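Visits and Tours | Homewares | Filed 12/17/23

A morning at the Fairclough open day

Fairclough opens its Brarklow site to the public once a year, in December, and this was the first time I had managed to get a spot. The visit covered the moulding hall, the colour store, the packing line and a long room on the upper floor where the finished tableware is set out. It took a bit over two hours, including the tea break.

The moulding hall came first. Everyone was given earplugs and a vest and kept behind a yellow line. Most of the work that morning was on the Privik range, which is the everyday plastic line of bowls and cups sold to childcare centres, camping shops and school canteens. Our guide gave the output as 3,759 pieces per shift. The hall was warm and it was hard to hear, so I saved my questions for later.

The colour store was quieter and I found it more interesting. Pigment arrives in sealed tubs and is weighed out in small batches. They hold 63 shades, though only a handful go into Privik at any one time. I asked why a colour I had at home was no longer sold and was told that shades are dropped when orders fall under 3,000 pieces. The old sample chips are kept in drawers along the back wall, and visitors were allowed to open them.

Packing was mostly cartons and tape. The bowls go out nested, largest at the bottom, and the cups are packed separately in sleeves. A good part of the floor was taken up by pallets for Vonico, a catering supplier that buys in bulk, and we had to walk single file to get past. One of the packers showed us how a carton is filled to 195 mm and then topped with a sheet of card.

The tea break was held in the staff canteen. There were scones and a decent fruit cake. Parking had been the main complaint in our group, and it is worth knowing that the lower car park fills up well before the first tour. The overflow is across the road behind the tyre shop.

After that we went upstairs. The tables there have green cloths, and the bowls and cups are put out in mixed colours and sizes.
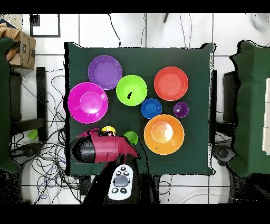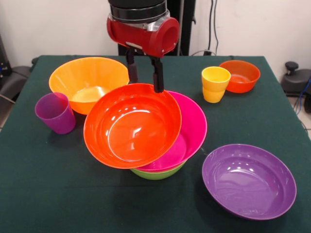 I spent longer in this room than anywhere else. The thing I wanted to check was how the smaller bowls sit inside the bigger ones, as my own set at home jams together and has to be run under hot water. I was told the current shape has a slightly steeper wall, and the ones I tried came apart easily. The cups are thinner than I expected but felt firm enough in the hand.

The seconds shop is at the foot of the stairs and takes cards. Prices were low and the range was uneven — plenty of bowls, very few lids. I bought four bowls and a jug. The marks that made them seconds were small, and on one bowl I still haven't found it.

Bookings for next year are taken by phone through the front office. Closed shoes are required, and children under eight can't go into the moulding hall. The upper floor is reached by stairs or by a lift near the loading dock, which you need to ask for at the desk.

We use cookies to remember your settings and count visits to this site. By continuing to browse you agree to our cookie policy. Accept | Manage preferences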